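Flarnik-Rack : trajectoires simulées d'approche et de contact sur baie d'équipement
Fiche de données, version du 16 avril 2020

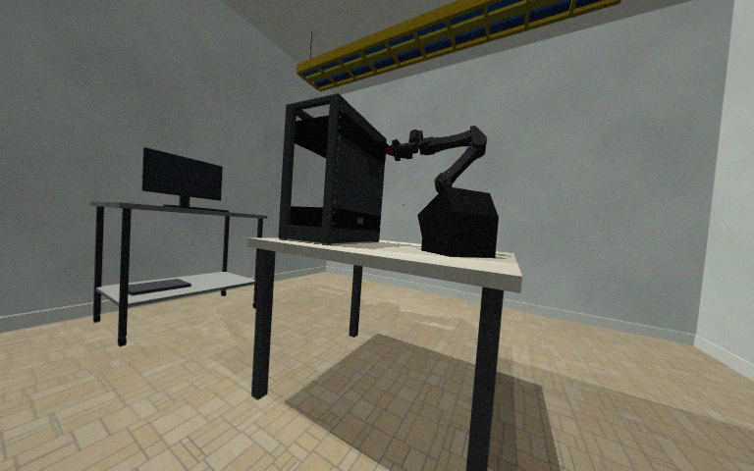 Figure 1. Environnement de simulation : bras monté sur table, pince orientée vers le bord supérieur droit de la baie.

Résumé
Flarnik-Rack contient 396 épisodes simulés d'un bras manipulateur amenant un petit objet tenu en bout de pince au voisinage d'une baie d'équipement. Le jeu sert à comparer des politiques apprises par imitation lorsque la géométrie de la cible est connue mais que sa pose varie. Il a été produit dans le cadre du projet Panganiban.

Contenu
Chaque épisode comprend :
- les positions et vitesses articulaires, échantillonnées à 20 Hz ;
- la pose de l'effecteur dans le repère de la base ;
- la commande d'ouverture de la pince ;
- les efforts de contact calculés par le moteur physique ;
- un rendu RVB en vue externe fixe ;
- une étiquette de fin d'épisode (succès, collision, dépassement de durée).

Scène
Le bras et la baie partagent le même plateau, la baie à gauche et le socle du bras à droite. Le mobilier secondaire (poste de travail à deux niveaux avec écran) et le luminaire suspendu sont présents dans le rendu mais exclus du calcul de collision. Les textures du sol et des murs sont identiques pour tous les épisodes. La pose de la baie est tirée uniformément dans un domaine défini par scene/domaine.yaml.

Partition
Apprentissage : 292 épisodes. Validation : 20. Test : 84.
La partition est faite par pose de baie : aucune pose du jeu de test n'apparaît dans l'apprentissage.

Génération
Les trajectoires proviennent d'un planificateur par échantillonnage, suivi d'un lissage et d'une phase finale en commande d'impédance. Les épisodes en échec sont conservés. Sur les 396 épisodes, 163 comportent un contact non nul avec la face latérale de la baie avant l'étiquette de fin ; l'index correspondant est fourni dans contacts.csv.

Résultat de référence
Une politique à clonage de comportement, entraînée sur les seuls états, réussit 61 épisodes de test sur 84. La même architecture alimentée par le rendu externe en réussit 47. Les écarts se concentrent sur les poses où l'avant-bras masque le point de contact. Les poids et les graines sont dans le dossier reference/weno.

Limites connues
- Un seul point de vue, sans caméra embarquée.
- Éclairage constant, ombres portées à bords nets, peu représentatives d'un local réel.
- Les coefficients de frottement n'ont pas été identifiés sur matériel ; les efforts sont à lire en valeur relative.
- Aucun essai de transfert vers un robot physique n'a été réalisé avec cette version.

Utilisation
Le chargeur lit les archives sans décompression préalable :
python charger.py --racine donnees/ --partition test
L'option --sans-rendu ignore les images et réduit l'occupation mémoire.

Versions
La révision de septembre ajoutera une seconde vue et corrigera le décalage d'un pas de temps entre commande de pince et effort mesuré. Les identifiants d'épisodes resteront inchangés.

Licence
Données : CC BY 4.0. Code : MIT. Les maillages de la baie sont issus de la bibliothèque Finora et suivent les conditions indiquées dans maillages/LICENCE.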